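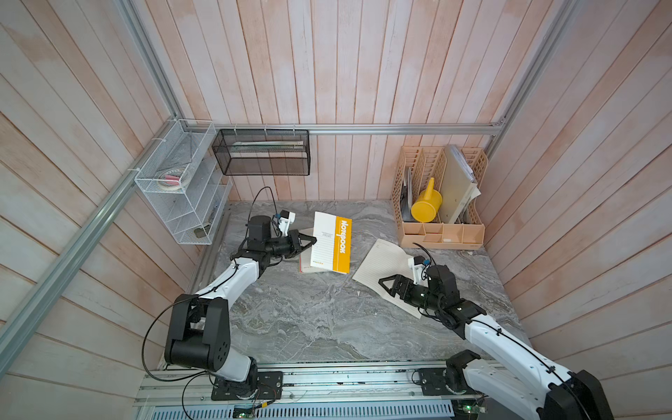 Section 4. Paper Goods and Desk Storage

This section covers notebooks, loose sheets and the storage units supplied with the Otness desk set. Sort all paper before fitting any organizer. A notebook with a printed cover, such as the white-and-orange one marked "Notebook", is handled by its spine edge; loose lined sheets are laid flat to its right. Hanging storage, including the black mesh basket, is for rulers and other long items only.

4.1 Sorting

1. Clear a flat area 60 cm wide.
2. Close each notebook and press the cover down. Fanned pages crease if left under load.
3. Separate loose sheets from bound ones.
4. Place stiff covers and boards upright to check the edges for splits.

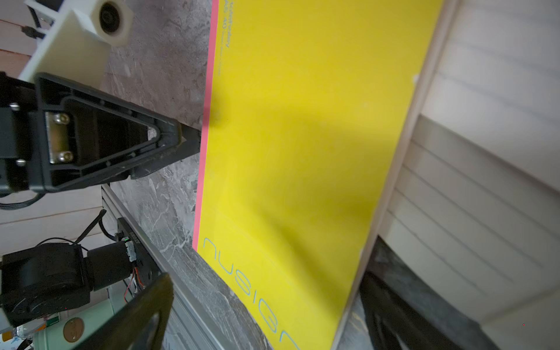 Fig. 4-2. Yellow board with pink-red edge strip, tilted.

CAUTION: Do not bend a board across the printed side. Creases in the Vakeo cover stock are permanent.

4.2 Stacking

1. Lay the notebook flat, slightly left of center.
2. Square the loose sheets by tapping the short edge on the tabletop — do not use clips at this stage.
3. Unfold any turned corners.
4. Stack no more than 33 sheets per slot.

NOTE: Sheets that stay partly folded should be pressed under a Kerr board for 2 hours before filing.

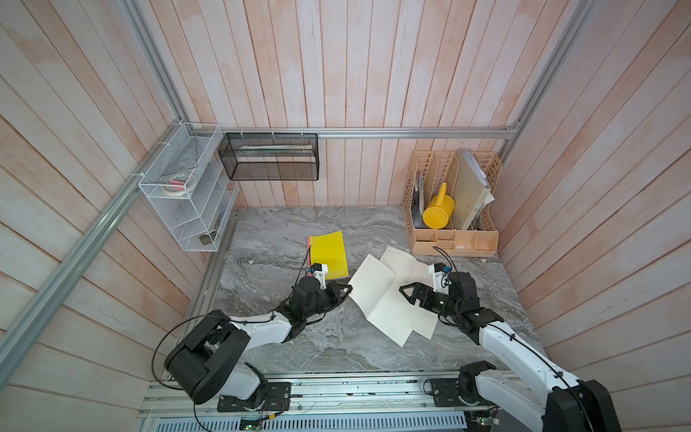 4.3 Positioning the Organizer

1. Stand the organizer in a back corner with the small compartments facing forward.
2. Load binders and folders first, leaning against the slots.
3. Add tall items last. A watering can may be stored here only if empty.
4. Check that no paper extends under the base.

CAUTION: Keep liquids away from the slots. For replacement dividers, order Teltorov part 438.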